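Why Does a Mattress Have Diamonds on It?

Hi, bed bouncers! Today I want to talk about something you spend a huge part of your life on and probably never look at. Your mattress! When the sheet comes off, there's a whole landscape under there, with hills and valleys and puffy bits.

Have a good look at these before we start poking around.
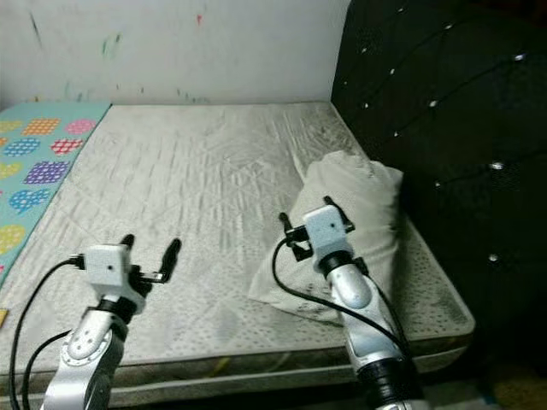
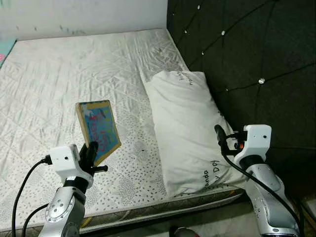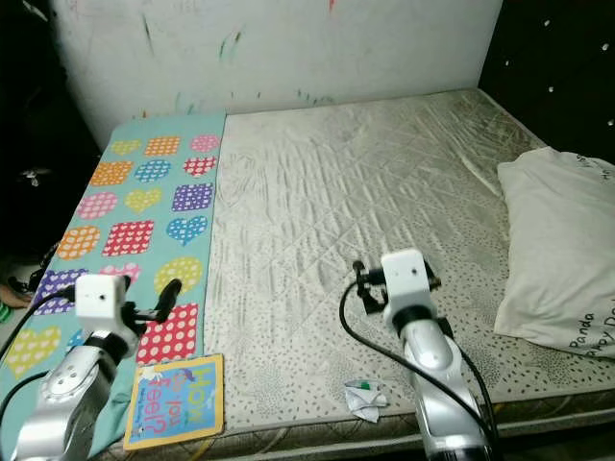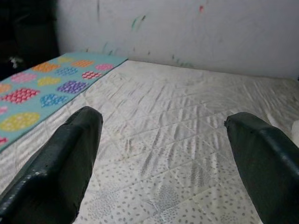
A bed with its sheets off. The diamond stitching is easiest to find in the second, third and fourth pictures.

So, those diamonds. They're called quilting. A quilted cover is a kind of sandwich: cloth on top, something soft and fluffy in the middle, more cloth underneath. If you only sewed around the outside, the fluff would slide about and bunch up in one corner (I once had a sleeping bag like that, and my feet were freezing while my knees were roasting). So the stitches go back and forth across the whole thing and pin the fluff in place. Diagonal lines one way, diagonal lines the other way, and hey presto, diamonds!

You can do this yourself with two paper towels and some cotton balls. Put the cotton in the middle, then ask a grown-up to help you sew or staple some crossing lines. Give it a shake. Now make another one with no lines and shake that too. Big difference!

The black headboard in the first picture has diamonds as well, only much fatter ones, with shiny silver buttons where the lines meet. The word for that is tufting. The buttons are pulled in tight, so the padding puffs up all around them. Press your finger into a cushion and watch the cloth make little folds that run toward your fingertip. Same idea!

What about the wrinkles? A cover is just cloth, and cloth goes where it's pushed and pulled. Kneel on one side of your bed and you'll see lines stretching away from your knees. Slide your hand over them and they move. I can waste a whole morning doing this.

Did you spot the teal mat with the hearts on it, in the first and third pictures? A mat like that makes a bed a pretty good place for a story. There's a book lying on it in the third one called "How do you feel?" and I'd say the right answer on a bed is "sleepy."

Here's your job for tonight. Ask if you can lift one corner of your sheet and find out what pattern is hiding there. Diamonds? Squares? Wiggly lines? Draw it, and then put the corner back, or your toes will find the gap at bedtime.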